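August, workshop notes, after lunch

Back on the Parnia this morning, the green single-speed with the noisy rear end. I'd convinced myself it was the bottom bracket (it's always the bottom bracket, isn't it) and had the cranks off before Houda Soliman wandered past and asked whether I'd checked the freewheel. I had not. Spun it by hand and there it was, a dry ticking with a bit of a catch every turn or so. Cranks back on, feeling slightly daft.

Swapped it for one of the Sqalli freewheels from the drawer. Same tooth count, so the chain length should have stayed put, but the old chain was well past its best and skipped straight away on the fresh teeth. New chain, then! Two links out, axle pulled back to the middle of the dropouts, and it runs lovely and quiet now. I left a touch of slack at the tightest point because the chainring isn't perfectly round and I don't want it binding.
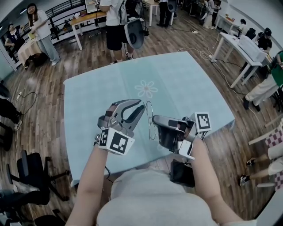

Rear wheel next. It had a wobble on the drive side, mostly three spokes that had gone soft, and I got it nearly straight without much of a fight. The rim tape was a mess so I put in a strip of the Plasgate stuff, which is stiff to get on but does sit flat once it's there. Tyre is back on at 100 psi. I'll look at it again in the morning and see if it's held.

Odd one: the card tied to the frame says it has done almost 2,000 miles, and the brake blocks look hardly touched. Either somebody changed them and didn't write it down or the rider lives somewhere very flat. Whoever next writes on a card, please put the parts on it too, it saves so much guessing.

Still to do on this one:

- grease the seatpost (it took both of us to shift it)
- new bar tape, the Jidovo cork if there's any left
- check headset again after a ride round the block
- write up job 464 and hang the card back on

Freewheel tool is back on its hook, second from the left. The big adjustable spanner isn't, and I haven't had it.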